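Workshop notebook, Plindby, upstairs landing
21 Jun 2023

Microwave corner, continued. Eimear Scanlon has asked that I write these up so somebody other than me can read them, so: full sentences, and no drawings of me swearing.

Started at 1130, after the usual argument over which extension lead belongs to Kedton and which is ours. Both are now ours. The landing table has been given over to the kitchen set and I have left the checked cloth on, partly for looks and mostly to stop things skating about. It rucks up whenever anyone leans on it. Smoothed it again after every go. Would like clips.

The job was the turntable plate: out, wiped, back in, sat properly on its ring. Eight goes planned, five done before lunch got in the way. The plate is an awkward object. It is wide, it has only a mean little rim to get hold of, and it likes to look seated when it is riding up on one side. You find out when it goes round with a knock. I now give it a nudge at the front edge before I believe anything.

The door is its own problem. Opened halfway it drifts, and you end up working round it like a person trying to get past someone in a cinema. Swing it right back to the left, as far as it will go, before touching anything inside.

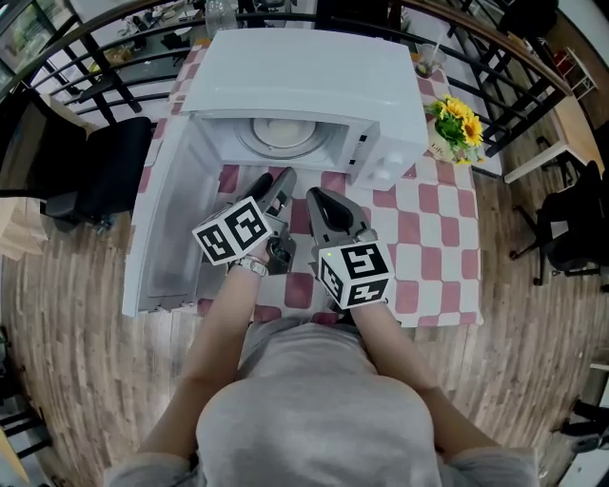 Go three was the best of the morning by some distance, and I would like that recorded next to go four, in which I put the plate back, stood up feeling pleased, and then found the ring on the tablecloth. Go five was fine but slow. I have written "fine but slow" on so many pages of this book that I am thinking of having a stamp made.

Knobs. Two of them, one above the other, both round, both white, and neither with any sympathy for the user. The upper one has more play in it than I remember. Skondari lent us the microwave from their store and their sheet (item 326, "microwave, white, works") doesn't mention it. Will ask before July, when they want it back. If it turns out to be us, I shall be astonished in writing.

Sunflowers: they stay. Sales put the pot there to cheer the place up and I moved it off twice, and twice it came back. It is artificial, it says "Life" on it, and it asks for nothing, so it is already ahead of most things on this landing. Keep it to the right of the microwave, clear of the knobs. I caught a leaf with my wrist on go two and spent longer straightening the thing than I had spent on the plate.

Drinks. There is a rule about drinks on the table. I wrote the rule. I don't propose to say more than that, except that the rule should probably be written somewhere people other than me can see it, and in bigger letters so that I can see it too.

Also, nothing on the railing side, please, Eimear included. It is a long way down for a teaspoon and the people below have started looking up when they hear us.

To do:
Clips for the cloth
Ask Skondari re upper knob
Last three goes, plate only, same order as before
Find the other wiping cloth, last seen with Kedton
Give back one extension lead (the bad one)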